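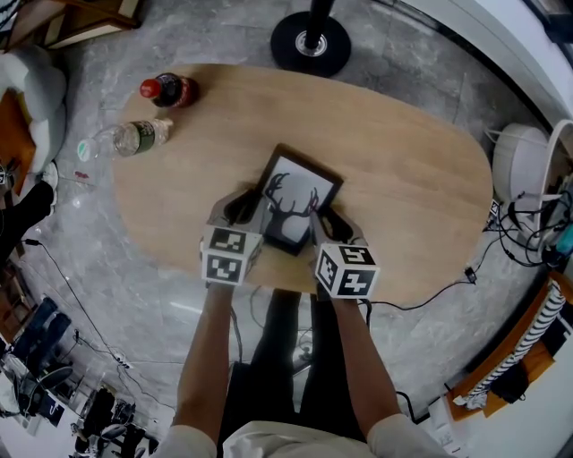 Nanudura, Wednesday, January 25, 2023

Okay, writing this up while it's still in my head, and before I rename the folders and lose track of which batch is which.

Two-handed task again, the picture frame. You hold it by the edges with both grippers, turn it while both stay on, put it down. We went with the frame because it's rigid, so as long as both hands have a good grip the distance and the angle between the two grippers can't change. That gives us a free check on the tracking! If Rako says the hands drifted apart while the frame was clamped on both sides, either Rako is wrong or somebody's grip slipped, and you can tell which from the finger cameras. I should have thought of this back when we were arguing about checkerboards.

Count as of this afternoon: 261 episodes for the frame task that I'd call usable. Usable means both gripper streams start and stop properly, the head stream is there, and the marker cubes show up in the head view at some point during the lift. I haven't been strict about anything past that. If we want a stricter cut we can make it later from the logs, but I didn't want to throw stuff away on a hunch.

What I was trying to settle today is which coordinates we train in. The Plimura code as it stands takes each gripper's motion relative to where that same gripper was at the start of the action chunk. Works fine for one hand. With two hands, each one is basically minding its own business, and the only way the policy knows where the other hand is would be by seeing it. Sometimes it does see it. The finger cameras are so wide that the other gripper and its marker come poking in from the side a lot of the time, but "a lot of the time" is a crummy thing to hang a policy on, especially when you're holding something flat and opaque right in front of the lens.

So the alternative is to add the pose of the other gripper in my gripper's coordinates as an extra input, both ways. Left gets right, right gets left. I'm calling it the cross-pose version in the configs. It's a tiny change in the loader (the pose pair was already sitting in the Rako output, we just weren't reading it) and it means the model doesn't have to guess from pixels.

Trained both versions on the same split, same seed, 600 epochs each, nothing else touched. I held back 15 episodes, picked before I looked at any of them, and ran the two models open loop on those.

Here's how it looks.

Reaching for the frame: no difference I'd bet on. The curves sit on top of each other. Makes sense, the hands are independent in that part and it's all about where the frame is.

First contact to both hands on: a little better with cross-pose. Mostly the second hand. In the old version the second hand tends to predict its closing too early, and I think it's going off the first hand's finger camera seeing the frame get snug, which comes before the second hand is anywhere close.

Turning the frame in the air: big difference, and this is the part I was hoping for. Without cross-pose the two predicted paths are each reasonable if you plot them alone, but if you compute the gap between the grippers along the prediction it opens and closes like an accordion. On a real pair of arms that's either a dropped frame or a cracked one. With cross-pose the gap stays close to flat through the turn. I stared at the plots for quite a while looking for the bug that would explain it away and didn't find one, which doesn't mean there isn't one.

Setting down: mixed. Cross-pose does well until the first hand lets go and then it gets strange for a bit. The second hand follows the first one away, like it's still stuck to it. I guess it has learned "keep the same distance from your partner" a little too well and doesn't know when to quit.
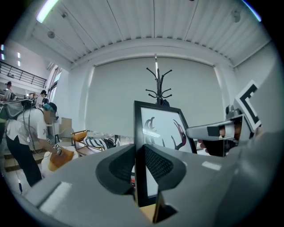 My first idea for that was to feed in both finger openings on both sides, so each hand knows if the other one is still closed. At the moment each hand only gets its own. It's an easy thing to add and I've got it queued for tonight. My second idea is to drop the cross-pose input at random during training so the model can't lean on it all the time. I like the first idea better but the second one would also help us on the days when the tracking cuts out, so maybe both, in separate runs, please, so we can tell what did what!

Now the tracking part, for whoever looks at the raw poses next.

Rako gets each gripper's own path from its camera and its motion sensor, and then the two paths have to be put in one common map. The way we had it, the second gripper's path gets matched into the map built from the first. That goes well when both cameras look at the same stuff from similar sides, and badly when they don't. Our room has a big gray blind on one side with hardly anything on it to latch onto, and the floor has bright reflections that slide around as you move, and I'm pretty sure that's where the bad matches come from. Episodes where one camera is mostly looking at the blind are overrepresented in the ugly pile.

The marker cubes are what saves us. From the head camera you can get the relative pose of the two cubes directly whenever both are in view, no map needed, and with a cube there's nearly always a face turned your way. So I wrote a small step that takes those moments, compares them with what the map says, and solves for one fixed correction per episode. One correction for the whole episode, applied to the second gripper. I tried letting it vary over time and it started chasing noise, the hands jittered, hated it, put it back.

With the fixed correction, the rigid frame check looks much healthier. While the frame is held on both sides, the gap between grippers stays within 2 mm in the good episodes. The not so good ones I'm still going through by hand. A few of them are real slips (you can see the frame shift against the pads in the finger view), and those I want to keep, because a person catching a slip and squeezing again is exactly the kind of thing I'd like the policy to have seen.

Something I want to flag: the correction step depends on the offset from each cube to its gripper's camera. If anybody takes a cube off and puts it back, even if it clicks in the same way, redo the offset. I'm serious. It takes a couple of minutes and it'll be wrong in a way that looks perfectly fine until you plot it.

Other stuff, in no order:

The things on the table. We've been leaving bottles and whatnot standing around on and near the table during takes and I'd like to keep doing that. The old Softić recordings were all on a bare table and the model from those fell apart the minute there was a mug in view. Move them between takes, though. If a bottle is in the same place for the whole batch it's as good as a landmark and the model will happily use it as one.

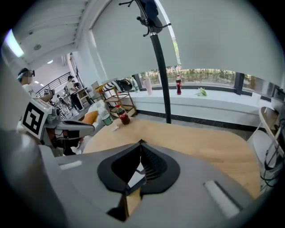

Gripper camera view of the table, second gripper with its marker at left.

Same goes for the coat stand, which I have mixed feelings about. It's a great feature for the mapping, tall and thin with all those hooks at the top, and Rako loves it. But it stands in more or less every view we have, so I worry that "turn toward the stand" is getting baked in somewhere. Cheap test: a handful of takes with the stand moved to the other side of the table, not used for training, just for the open loop check. If the error jumps we've got our answer. Could somebody grab those when the room's free? Re-map the room first, obviously.

People walking around in the background. Doesn't seem to hurt the poses at all. I went looking for it and found nothing.

Cables. The one time today I had to stop a take in the middle it was a cable catching on the chair. It'd be nice to route them up over the shoulder and clip them.

Sync. I checked the streams against each other using the close-open-close tap at the start of each take and they line up. Keep doing the tap! There were a few takes where it got skipped, and I had to line those up by eye, and my eye is not that good.

Frame orientation. Looking back over the batch, we nearly all turn it the same way. I do too. Next session, alternate. I'd also like takes where the left hand grabs first, because as it is the right hand always leads and the model has no clue the other order is allowed.

I also tried mirroring the data left to right to get the other order for free. Flipping the images and poses is simple enough, but the artwork on the frame comes out flipped too and the cube patterns turn into patterns that don't exist, so the finger views of the other hand look wrong. Loss went up a bit. I'm leaving it off, the config flag is still in there if you want to play with it.

About the arms: not before March. The left one is waiting on its new mount, so everything up there is open loop only and I don't want anybody quoting the turning result as if a robot had done it. It's a prediction that keeps a steady gap, on held-back episodes from the same room with the same frame. Still pretty happy with it though!

Runs going overnight: cross-pose plus both finger openings, and cross-pose with random dropout. The plain one I'm retraining with a different seed on the slow machine, so it'll finish whenever it finishes. Plots go in the Plimura folder under frame_turn. I'll add the set-down plots tomorrow once I've fixed the axis labels, they're in radians and say degrees.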